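Police Seize 272 Altered Fuel Meters at Kudbridge Freight Yard

KUDBRIDGE — Police in Kudbridge have seized 272 altered fuel meters from a storage unit at the Sithole freight yard and arrested five people on suspicion of fraud, the department said in a statement released at 4:30 p.m.

The meters are of the type mounted on delivery trucks to record the volume of diesel pumped into a customer's tank. According to the statement, each had been opened and fitted with a replacement pulse board that caused the display to advance faster than the fuel passing through the line. Customers were billed for the displayed figure.

Officers entered the unit under a search warrant shortly after 6 a.m. Two of the suspects were detained at the yard. The other three were arrested later the same morning at a residential address in Grirnow. All five are being held at the county jail and are expected to face charges of theft by deception, possession of altered measuring devices and conspiracy. Their names have not been released.

The investigation began in August, when the county weights and measures office received a complaint from a farm supply business outside Grirnow. The business had taken delivery of 900 gallons of diesel according to the printed ticket, but a dipstick reading taken the same afternoon did not agree with it. An inspector ran a test draft on the truck's meter using a calibrated prover and recorded an error well outside the permitted tolerance. The lead seal on the meter housing carried a number that did not match the county register.

The office then checked tickets from other customers on the same route. Seven further complaints were matched to trucks operated under contract to Dakumex, a regional fuel distributor. Dakumex said in a written response that the trucks belonged to an outside carrier, that the contract has been suspended, and that it is turning over delivery records for the period in question. Police said the company is not a target of the investigation at this time.

According to the search warrant affidavit, the replacement boards were installed behind the register plate, where they could not be seen without breaking the seal. A magnet held against the side of the housing switched the board between altered and normal operation. Investigators believe this allowed drivers to pass routine roadside tests. The affidavit states that counterfeit seals and a hand press for crimping them were also taken from the unit, along with a ledger listing truck numbers and dates.

Not all of the seized meters had been in service. Police said most were still boxed and may have been meant for sale to carriers in other counties. Serial numbers are being compared with theft reports and with manufacturer shipping records. The department declined to estimate the total loss to customers.

The Sithole yard remains open. A fenced area next to the storage unit was closed to traffic until the afternoon while evidence was loaded. The yard's operator said the unit had been leased through an agent and that payments were current.

Customers who bought bulk diesel or heating oil in Kudbridge or Grirnow since the spring are asked to keep their delivery tickets and compare the seal number printed at the bottom with the county register, which can be consulted at the weights and measures counter from 8 a.m. to 4 p.m. Tickets with no seal number should be reported as well. The office will test a truck meter at no charge if the carrier can bring the vehicle to the county scale house.

Anyone with information on the carrier or the storage unit can call the police department's property crimes desk. Callers may remain anonymous.

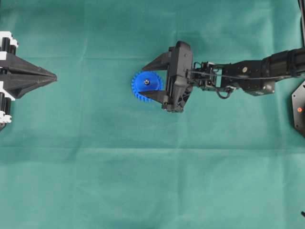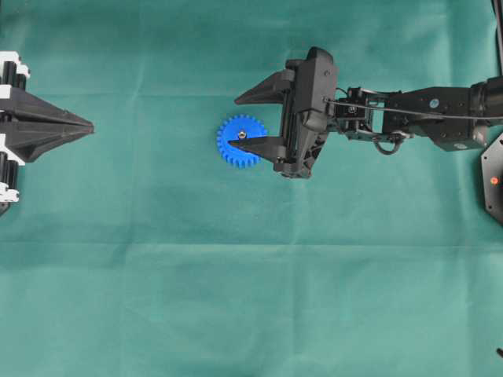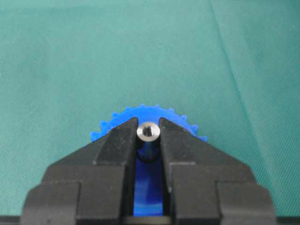 Photos: Kudbridge newsroom archive

A first court appearance for the five suspects is scheduled for 9 a.m. at the county courthouse. Prosecutors said they will ask that the seized meters be kept sealed until an independent laboratory has tested a sample of the boards.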